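Home | Syllabus | Labs | Submission | Contact

Lab 3: Reaching into the refrigerator (simulation)
Instructor: Savita Sandhu. Lab assistants: Rizal Lumenta and Irfan Tarigan

In Lab 2 you moved the arm over an open table. Now the arm must work in the kitchen model, where the refrigerator has side walls, shelves and a door. Please read this handout before you open the simulator.

We use the Vekuven kitchen with random seed 1064. Do not change the seed, so that all groups can compare their paths.

Kitchen model, with the arm at the counter or at the refrigerator: 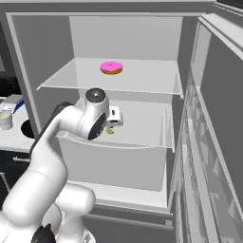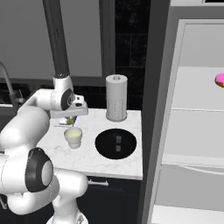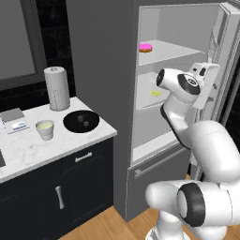
Tasks for each group:

1. Write the joint limits of the arm in your notebook.
2. Plan a path from the counter to the refrigerator. Keep the elbow away from the open door.
3. Run the path slowly and save the log. If a link touches a shelf, go back to the last safe pose and plan again from there.
4. Draw the height of the gripper against time.

A common mistake is to check only the gripper for collision. The wrist is wide, and the forearm comes behind it. Last year the group of Syahrul Pelupessy lost most of their points on this.

The report is maximum 3 pages, plots included. Late reports lose 2 points per day. Questions about the collision checker go to Rizal, and questions about grading go to me.

Reading for next week: chapter 13, only the part on inverse kinematics.

Contact the lab office | © Wibisono Robotics Course | Back to top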